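Brastville's toy library is getting a bigger home, and families won't have to wait long to see it. The lending service moves in January from its cramped room behind the bus station to the old Forsberg shoe store on the main street, with twice the shelf space and - at last - a proper counter for returns.

The library opened five years ago with 46 donated puzzles and a borrowed filing cabinet. Today it has 710 items on its list, from wooden trains to marble runs, and shape puzzles are still what goes out the door fastest.
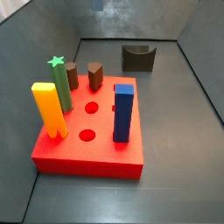

Colored pegs in a red pegboard.

"We had parents lining up in the hallway with strollers, so this is wonderful," said Annunziata Serra, who has run the library since its second year. "Kids can finally sit down and try something before they take it home!"

The new space will have a play corner near the front windows, a quiet room for babies and a repair bench at the back. Members can borrow up to five items at a time and keep them for three weeks, the same as now. The yearly fee stays at $40 per household, and grandparents can be added to a family card for free.

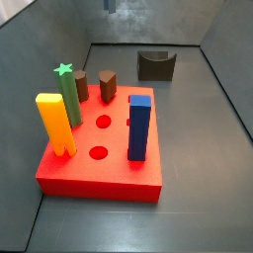 Opening hours are changing too, and this may be the best news for working parents. The library will stay open until 7 p.m. on weekdays, two hours later than it does now, and the popular morning story hour keeps its 10 a.m. start.

Torbjørn Kvam, a father of twins who lives on the north side of town, is already planning his first visit. "My two get through puzzles like other kids get through crackers," he said. "A later closing time means I can stop by after work and bring home something new."
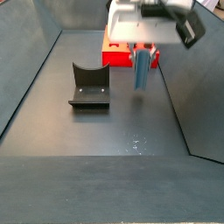

A dark teal-blue cylinder held above the floor of a bin, with a red box behind.

Anyone with toys to give can drop them off at the current location through the end of the month. Games should have all their parts, and soft toys can't be accepted. Sign-up forms for new members are at the front desk.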